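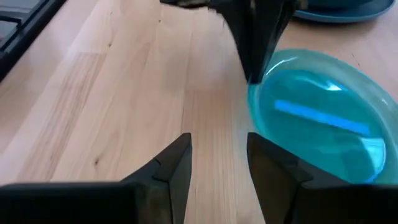

Wood countertop, pale planks with a small dark knot.

Favunmont Repair Grants: progress report to the Brøndum Fund
Prepared by Tove Thorlacius, 2nd July

You asked whether the home repair grants are reaching the people they were meant for. My answer is partly, and I would be careful with the numbers we sent you in the spring.

We mailed 400 application packets and got 187 back. The spring report called that a strong response. I am less sure. The packets went to addresses already on our mailing list, so most of the people who replied knew us before. The streets past the old Toren mill, where the housing is worst, sent back very few.

The work itself is moving. Kitchens and bathrooms are ahead of roofs, mostly on account of the roofing contractor, who has changed the start date 3 times. I have asked for a written schedule and would not count on the roofs being done by October, whatever the last email said.

Ultari, the scheduling software, has not saved us the staff hours we were promised. Entering a visit takes about 5 minutes, and the inspectors still keep their own paper lists. They tell me the paper is easier to trust. I looked at both for one week of visits and have to agree with them. The license comes up for renewal in the fall and I would like to talk before anyone signs.

Spending is under budget. Please don't read that as savings. It is roof money we haven't been able to use yet.

The satisfaction survey came back very positive, but it was handed out by the same crews who did the work, often while they were still standing in the house. I left the results out of this report. We will mail a new one, with a return envelope, once the current jobs are closed.

Still open on your side: whether renters can apply without a landlord's signature. Two families are waiting on that.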